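Bottled water

Bottled water is drinking water packed in sealed containers for sale. It may be still or carbonated, and is drawn from springs, wells or public supplies. In most countries the law divides it into natural mineral water, spring water and treated table water, and each class has its own rules on source, handling and labelling.

History

The sale of water in bottles grew out of the spa trade. Visitors who had taken the waters at a resort wished to go on drinking them at home, and spring owners began to fill stoneware jars and later glass bottles. The spring at Viltmont supplied inns within a day's journey, and its bottling house, run by the Gajewski firm, employed 16 people in its early years. Glass was heavy and often broken in transit — a limit on trade that lasted until plastic came into general use.

Sources and treatment

Natural mineral water must come from a protected underground source and be bottled close to it. Little treatment is allowed beyond the removal of unstable elements such as iron. Table water may be filtered, disinfected and given added minerals. The Gakisari works, which draws from a borehole 94 metres deep, passes its water through sand filters before filling. At Tudach the water rises under its own pressure and is piped 600 metres to the plant.

Containers

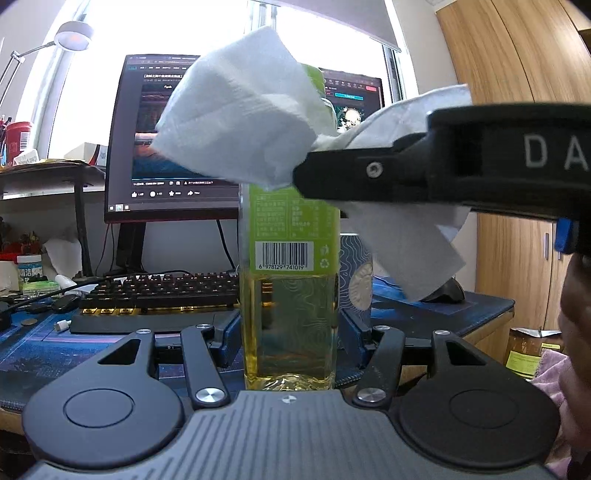

Most bottled water is now sold in polyethylene terephthalate, known as PET. A small preform is heated, stretched and blown into a mould, which gives the bottle its final shape. Round bodies resist the pressure of carbonated drinks well, while squared ones pack closely on a shelf or pallet. A faceted base, as on the tall clear bottle with a green cap illustrated, is formed in the same mould as the body. Cap colour is chosen by the bottler, and its meaning differs from one country to another.

Storage

Sealed bottles should be kept in a cool, dark place, away from fuels and strong cleaning products, as smells can pass through thin plastic over time. Once opened, a bottle should be closed again after use and kept in a refrigerator.

See also: Drinking water; Mineral spring; Spa town

Last revised 17/10/2020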